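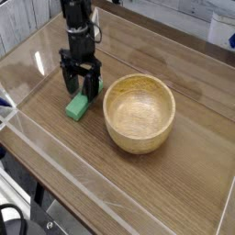

December 2014

Bench notes, small wooden bowls and the green blocks.

Oiled the Pendeck bowl again last night, second coat. First coat went on too heavy and sat tacky near the rim for two days, so this time I wiped it back after 21 minutes and left it on the rack. Grain has come up well at the base. A few dark streaks on the inner wall are still there and I think they are in the timber, so I am leaving them alone. Any more sanding and the wall gets thin where it starts to curve in.

Kept the rim thick and round on this one. The earlier bowls from May had a sharper edge and they chipped when stacked. Culach want the same shape for the next lot, pale timber, no stain.

Blocks: mint green is the colour to stay with. The darker green from Lazaridis looked almost grey under the bench lights. One mint block has a lighter patch on top. Could be thin paint, could be rubbing. Check it against the others before repainting the lot.

Acrylic tray: wipe with a damp cloth only. Somebody used the bench solvent on the old one and it crazed along a corner. The walls pick up every fingerprint, so handle it from underneath. Grit under the tray will mark the tabletop — sweep first, then set it down.

Sanding went 120, 180, 240 on the inside. Tried 900 wet on a scrap and it made no difference I could feel once the oil was on, so skip it.

Still to do:
Weigh the Pendeck bowl once the oil has cured. Target was under 70 grams and I have my doubts.
Order more oil from Bolunent, the small tin, the big one skinned over before we got halfway.
Label the shelf for finished bowls, separate from the ones waiting on a second coat.
Find the other calliper.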